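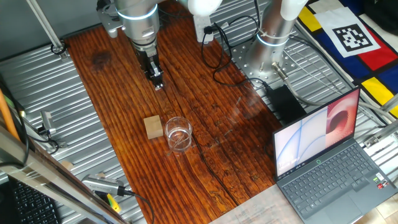

Open Day Demo Recordings, Ploltberg workshop

README, rev 2

Contents of this folder: the arm recordings from the open day at Ploltberg, October 17, 2018, plus the visitor sheet and whatever notes I could read afterward. Put together fast. If something is missing ask Naa Quaye first, she has the original drive.

What it was

Open day, doors from ten. Two arms on the bench, small objects on the wood table, visitors picked what the arm should go for and one of us ran it from the laptop. Short runs, mostly under a minute. Wood block and drinking glass were the two everybody wanted. Block for the kids, glass for the people who wanted to see it go wrong.

Marek Kollár drove in the morning, Wendelin Mösli in the afternoon. Different habits! Marek comes in high and drops straight down, Wendelin slides in low from the side. You can tell who's driving from the joint logs without checking the driver column. Keep that in mind if you train anything on this.

Numbers

337 runs total
16 thrown out (log stopped early, or someone leaned on the platform)
7 objects in the object list
about 100 runs have a visitor comment attached, the rest are blank

Folders

runs/ one subfolder per run, numbered in order
runs/*/joints.csv joint positions, both arms, even when only one moved
runs/*/grip.csv gripper opening, commanded and measured
runs/*/meta.txt driver, object, result, comment
sheets/ the visitor sheets, typed up by Philomena Addo
calib/ morning and lunchtime calibration. USE THE LUNCHTIME ONE for anything after the break, the table got bumped
bad/ the thrown out runs, kept just in case

Result codes

ok = picked up and put down where asked
drop = picked up, lost it
miss = closed on nothing
stop = driver hit stop
unk = driver forgot to fill it in. Sorry

Object names

block, glass, cup, sponge, tape, spoon, ball. "Glas" in the early meta files is glass, same object. "cup" is the paper one from the Söderlund coffee stand, it got replaced when it crushed, so the size is not identical across the day. Ball was dropped from the lineup before lunch. It kept rolling off.

Known problems

- Clock on the second log is a few seconds behind. Offset is in calib/offset.txt. Marek measured it, I havent rechecked.
- Grip readings are noisy near fully closed. Dont trust the last bit of travel.
- Left/right naming: seen from the operator's chair, NOT from the visitor side. The first version of this file had it backwards. Fixed now, but older copies of meta.txt may still be floating around.
- Glass runs were done at reduced speed. Dont compare times with block runs.
- Comments were shouted over the noise and typed by whoever was nearest, so spelling is all over the place.
- A few runs in the afternoon have two objects in meta.txt. Visitor changed their mind halfway. Second one is what the arm ended up going for.

From the comment column, since people keep asking

"can it do a wet glass"
"slower than my grandmother but more careful"
"why two arms if it only uses one"
"again again again"
"what happens if you let go of the mouse"

The two arms question came up all day. Both were powered, handover between arms was planned for the last hour, we ran out of time. Handover moved to the December visit at Nivham, Yasmine Shehata is setting that up and wants the same file layout, so please dont rename the folders.

Using it

Fine for teaching, fine for small experiments. Not enough misses for serious failure detection, the drivers were too cautious with people watching. The Skatesov loader script reads it if you point it at runs/ and skip bad/. Older loader chokes on unk, just map it to stop or leave those runs out.

Visitor names are not in here. First names on the paper sheets were left out when Philomena typed them. If you find one I missed, tell me and I'll pull it.

To do

- check the offset again
- merge the two calibration files into one with times
- fill in unk where Wendelin remembers
- upload sheets/ seperately for the school groups that asked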